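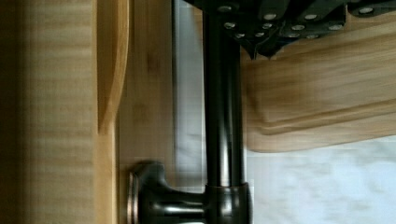 Small silver screw heads set in dark gray plates

Screw head

The screw head is the wide end of a screw, the part that stays in view once the rest has gone into the work, and the part that a person turns with a driver, a key or a wrench. It does two jobs at once. It gives the tool something to hold, and it presses down on whatever is being fastened so that the piece can't slip up over the shank and wander off. Anyone who has ever hunted through a jar of odds and ends for a match will know how many kinds there are, and the full family is a good deal larger than any jar.

Shape

Heads are usually sorted first by the shape they show from the side. A flat head, also called a countersunk head, has a cone underneath and sinks level with the surface, provided that someone has cut a matching hollow for it. A pan head is low and slightly rounded with a flat underside, and it sits on top of the work. Round heads stand taller and are an old favorite on furniture and door hardware, where a little bump of bright metal has long been thought rather handsome. Oval heads fall between the flat and the round, with a cone below and a gentle dome above.

Drive

The drive is the slot, cross or socket that receives the tool. The single slot is the oldest in common use and the easiest to cut by hand, though the blade slides out of it readily, as many a scratched cabinet door can show. Crossed drives keep the tool centered and suit powered drivers. Square, hexagonal and star-shaped sockets hold more firmly still, and they wear well when a screw has to come out and go back in many times over the years.

Finish

Plain steel rusts, so most heads are plated, coated or made from brass or stainless steel. Zinc gives the familiar silvery color. Black finishes are popular on tools and on hinges.

Local manufacture and collections

In the town of Garberg, screws were made at the Rornik works from 1880. The firm's surviving pattern book lists 452 heads, a number of them made for a single customer and never ordered again. The neighboring firm of Psarras kept to brass and sold mostly to clockmakers and boatbuilders. A display of 600 screws from both firms hangs in the Plakura museum, where it fills 2 walls of the lower hall.

See also

Bolt
Countersink
Screwdriver
Washer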